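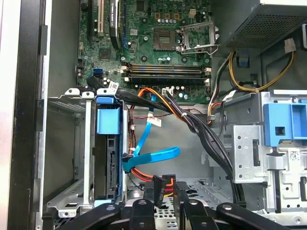

Subject: Re: [romholm-rainfall] Where have we got to with the October pages?
From: Yvette Fraser
To: romholm-rainfall list

Vaida Rätsep wrote:

> Hello everyone, I've just joined and read back through the list as far as
> I could manage. Three questions, if you don't mind.
>
> 1. Are the Bettencourt diaries all typed up now, or is there still
> something a beginner could take on? I have my evenings free.
>
> 2. When he writes "tr." in the rain column, do we type nought or leave
> it blank? I've seen it done both ways in the shared sheet.
>
> 3. Does anyone know where Nellar was? He mentions it whenever the wind
> goes round to the north and I can't find it on any map I own.
>
> Vaida

Vaida, welcome! Such good questions, and I'm so pleased somebody has gone back and read the old messages, I thought I was the only one who did that for fun.

Taking them in order. We are at 2,655 pages typed and checked, and the whole of the first ledger is finished. The second one is where we need you. It has a lovely clear hand to start with and then he hurts his wrist (he says so himself, under a very grumpy entry about a gate) and for the next few weeks it's all leaning over backwards. I'd begin with the October pages, which come after that. Twelve of them, nice and legible, and full of gales!

On "tr.", please type tr, no full stop, and leave the number column empty. It means a trace: he could see the gauge had been wetted but there wasn't enough to measure. Nought means he went out and looked and it was dry. Blank means he didn't go out at all, or the page is torn. Those are three different days and I get quite worked up when they are lumped together. The sheet has both because some of us (me) did the first 100 pages before we had agreed anything, and I'm still going back over them.

Nellar is the best one. I'm fairly sure it's a house and not a village. There's a line in the spring pages where he "walked up to Nellar and had eggs", and was home again before the nine o'clock reading, so it can't have been far. My guess is the ruin above the top reservoir, on the track with the two stiles. From his garden that would be very nearly due north, and if there was a chimney he could see, he'd have had a perfect wind vane every morning. Look out for smoke! He writes "Nellar smoke flat" or "Nellar smoke up" and once, wonderfully, "Nellar smoke coming in at my window".

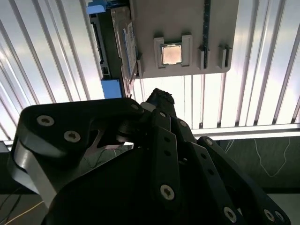

Processor in a grey plastic holder.

A few other bits for everybody while I'm writing:

The wettest stretch so far is five days running in the second ledger, and he emptied the gauge twice on the middle one. Do read the margin, he has drawn a duck.

Please keep his spellings. "Thundery" has an extra e every single time and I've grown very fond of it.

If a figure looks impossible, type what's there and put a question mark in the notes column. He does sometimes lose a decimal point, but he also lived through some truly shocking weather.

Temperatures stay in Fahrenheit, as written. Esia has a conversion column ready at the far end of the sheet, so leave that one alone and it fills itself in.

Vaida, shall I put your name against the October pages? If you'd like a practice page first I can send you one I've already done, and we can compare. I'm usually at it by half past seven in the evening with a pot of tea.

Yvette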